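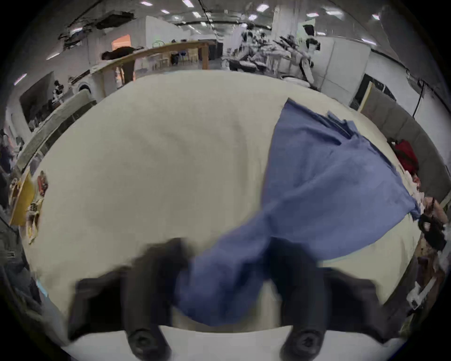

Study Helps > Small Groups > Leading a Passage

How to Prepare a Parable for a Small Group Study

These steps are for a person who has been asked to lead one evening on one parable and has not done it before. They use the parable of the lost coin, Luke 15:8-10, because it is short and most groups have room for it in 50 minutes. The same steps work for the mustard seed, the leaven, or the hidden treasure. Longer parables such as the prodigal son need two evenings.

What you need

A Bible in the translation your group uses, a second translation for comparison, a concordance (printed or online), and paper. Leave the commentaries closed until step 5.

Step 1. Read the whole chapter

Read Luke 15 from verse 1, aloud if you can. The first two verses tell you who is listening: tax collectors and sinners are drawing near, and the Pharisees and scribes are grumbling that Jesus receives them and eats with them. All three parables in the chapter are told in answer to that complaint. If you start at verse 8 you will miss this, and so will the group.

Write down the complaint in your own words and keep it at the top of the page.

Step 2. Copy the passage by hand

Three verses take a few minutes. Leave a blank line between each line of text so you can write notes there. Copying slows you down enough to notice small words. In verse 8, the woman lights a lamp, sweeps the house, and seeks "diligently" or "carefully," depending on the translation. In verse 9 she calls her friends and neighbors together.

Step 3. Mark what repeats

Underline any word or idea that comes up more than once. In this passage you should find:

- lose / lost
- find / found
- rejoice / joy

Then look back at verses 3-7, the lost sheep, and mark the same words there. Look ahead to verses 24 and 32 and do it again. Use one color for each word so the pattern shows on the page. Carolina Mota taught our leaders to do this with plain school pencils, and a photocopy of the chapter works better than a study Bible for it because there are no footnotes in the way.

Step 4. Write down your questions

Do this before reading anyone else's answers. Some that usually come up with the lost coin:

What was the coin worth? The Greek word is drachma, and it is generally taken as close to a day's wage for a laborer. She had ten.

Why did she need a lamp? The text doesn't say. Many writers point out that ordinary houses of the time had small windows or none.

Were the coins part of a headdress or dowry? You will see this in older books. Luke does not mention it, so present it as a suggestion if you use it at all.

Step 5. Check one or two commentaries

Two are enough. Read them for the questions you could not answer, and note where they disagree. If a commentary gives a separate meaning to the lamp, the broom, and the house, be careful. Older interpreters often read parables this way. Jesus does explain some parables point by point, as with the sower, but he gives no such key for this one. Verse 10 gives the point: there is joy before the angels of God over one sinner who repents.

Step 6. State the main point in one sentence

Try to keep it under 40 words. Here is one that Horácio Veloso used with the Nogueira Street group:

"God looks for the lost with care and is glad when they are found, and the people who complained about Jesus eating with sinners are being asked to share that gladness."

Check your sentence against the complaint you wrote down in step 1. If it does not answer the complaint, rewrite it.

Step 7. Prepare 4 discussion questions

More than that and you will rush. Write one question on what the text says, one on what it means, and two on how it applies. For example:

1. What does the woman do when she finds that a coin is missing?
2. How is verse 10 a reply to verses 1 and 2?
3. Whom would we find it hard to be glad about?
4. What would careful searching look like in our church this month?

Avoid questions that can be answered with yes or no. Avoid also any question where you are waiting for one particular word. People can tell, and they stop talking.

Step 8. Plan the evening

Open with prayer and have two different people read the passage, each from a different translation. Spend the first part on questions 1 and 2. Give the larger share of the time to 3 and 4. If the group is quiet after question 3, wait. Teresa Garcia counts slowly to ten in her head before she rephrases anything, and she seldom reaches ten.

Close by reading verse 10 again, then pray.

If someone asks a question you can't answer

Say that you don't know, write it down, and bring what you have found to the next meeting. Eduardo Baptista keeps a page at the back of his notebook for these, and a few of them have become a study of their own.

Next in this series: the two sons, Matthew 21:28-32.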